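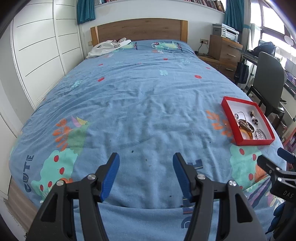 Irkby School - Boarding House Team

We look after the boarders at Irkby, from the morning bell to lights out, and we love it! Rosaura Henao runs the house and Simão Cordeiro takes evening prep. Ghazal Azimi is our matron, so she's the one to ask about lost socks, sore throats and tuck money.

Families bring duvet covers from home - the brighter the better - and rooms are swapped round every June. Friday is film night, with toast at 8 and far too much jam. Our little library now has 813 books, most of them passed on by old boarders from Circombe, and Simão is hoping for more shelves.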